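Girnis Cake Turntable, heavy base

By Clullberg Baking Supply. Ships from our Clavham warehouse.

Back in stock!! Sold out most of the summer, sorry. New batch landed last week, same as the old one except the knob underneath is a bit bigger and easier to grab with buttercream hands.

What it does: spins. Smooth, slow, doesn't wander off when you lean on it with a bench scraper. Cast base, aluminum top, non-slip ring so the cake board stays put. Good for layer cakes, drip cakes, piped borders, writing (yes you can lock it for writing).

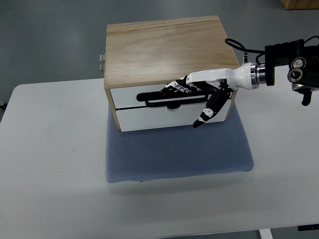
Top comes off for washing. Base does NOT go in the dishwasher, please, we get emails. Wipe it, dry it, done. If it starts squeaking, one drop of food-safe oil on the center pin and spin it a few times.

In the box:
Turntable top
Base with lock knob
3 non-slip rings
2 icing combs, one fine one wide
Little card with care instructions, which everybody loses. It's also on the Downloads tab.

Holds tiered cakes up to around 60 pounds. Center the weight before you spin. For the really tall stuff, stack at the venue.

Tips, boards and couplers are sold seperately. The Shen piping tip set goes well with this one, especially if you're doing ruffles or basketweave. Star tips are in that set, petal tips are in the big set only.

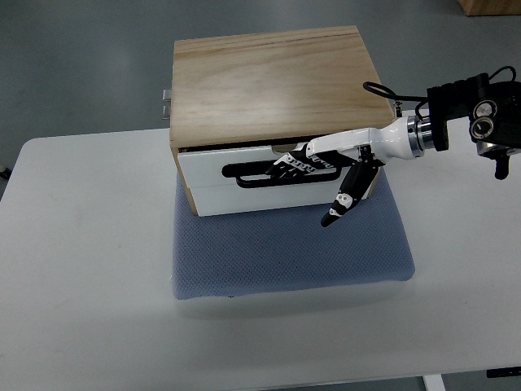
Wooden box with two white drawers, black handle on the upper one.

Common questions

Left handed? Fine. Spins both ways, lock knob reaches from either side.

Fondant? Sure. Chill the cake first, take the top off its base if you want it lower while you smooth.

Can I get just the top? Yes, email us with your order number. Replacement rings too.

Is the old Girnis top compatable? If you bought in April or later, yes. Before that, no, different pin. 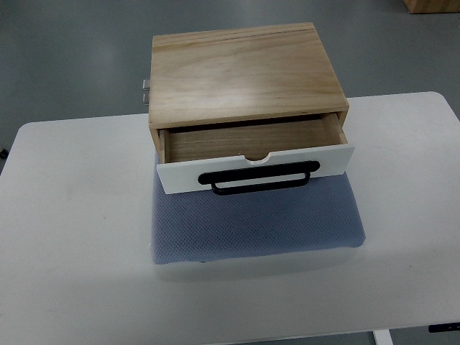
Shipping: most orders go out in 3 business days. Heavy box, so no express on this one. Pickup at Clavham is free, pick it at checkout and wait for the ready email before driving over.

Returns: unused, in the original box. Frosting on it = used.

Page updated October 12, 2023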